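Yeoh Smallholders Board > Sheep > Showing and Sales

Scrapie tags vs. farm tags at check-in, December show

b_onuoha
The Clundov premium book says all breeding ewes need official ID at unloading. Mine carry the farm tag only, but they are registered and tattooed. Does the tattoo count?

lelia_flock
It counts if the registry is on the approved list and you bring the original certificate. They turned back one of my yearlings over a photocopy.

csmensah
Not my experience. I was told at the gate that a tattoo has to be legible on the spot, certificate or not. Black ears, green ink, 6 a.m., good luck. Put a tag in.

b_onuoha
I'd prefer not to tag two weeks out. Last year I had an infected ear and the vet pulled her.

setiawan_i
Two weeks is enough if you place it between the ribs of cartilage and dip the pin first. I have used the Pondusis applicator on about 500 head and treated very few. Infections I've seen came from tagging in fly season.

csmensah
Placement yes, dip no. Dip gets diluted by the third ewe. Spray each ear.

setiawan_i
Then change the dip. Spray misses the back of the ear.

lelia_flock
Check the numbers against your entry form too. I had tag 1289 entered as 1298 and spent the morning in the office getting class 47 corrected. Changes close Friday at noon.

b_onuoha
Called the show office. Tattoo is accepted with the original certificate, but the inspecting vet has final say. I'm tagging the two black-eared ewes and leaving the rest.

csmensah
Reasonable. Take a flashlight for the others.

setiawan_i
Spray or dip, let it dry before you turn them out. I'm in pen row C if you need a spare applicator. 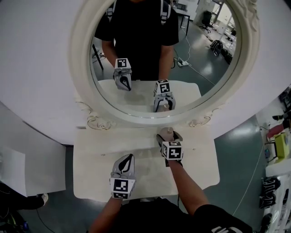
Small bottle, cream table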